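Sutures and the supply cupboard

Share 40 | Comments 12

Every stitch placed in an operating theatre has a part number, a batch code and an expiry date. At the hospital in Skadby the central store holds 334 separate lines of suture, differing in material, thread gauge, needle curve and length. A stock review published on June 19, 2021 found that many of the lines were near duplicates, ordered by different departments under different codes.

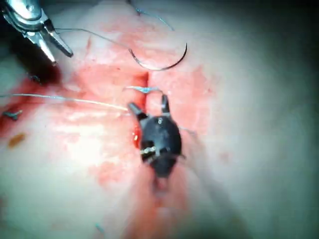 Photograph: Kenna Imrie

Gauge is the main source of confusion. Under the older numbering, thread becomes finer as the count of zeros rises, so a 6-0 is thinner than a 3-0. The metric system runs the other way and states diameter in tenths of a millimetre. Both appear on the packet, and order forms at Skadby accepted either.

Material adds a second layer. Absorbable threads lose strength over days or weeks, depending on the polymer. Non-absorbable ones stay until they are removed, or stay for good. Shelf life also varies, and the review wrote off 1,836 packets that had passed their date in storage.

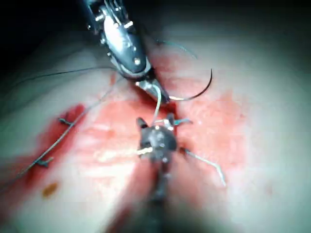 Blair Dalgleish argued that cutting the list too far would only move the problem, as surgeons would then place single orders outside the contract at a higher unit price.

The store now issues by metric size only. Slow lines are held at Fudham and sent across on request, with a van leaving twice a day. The next count covers staples and clips.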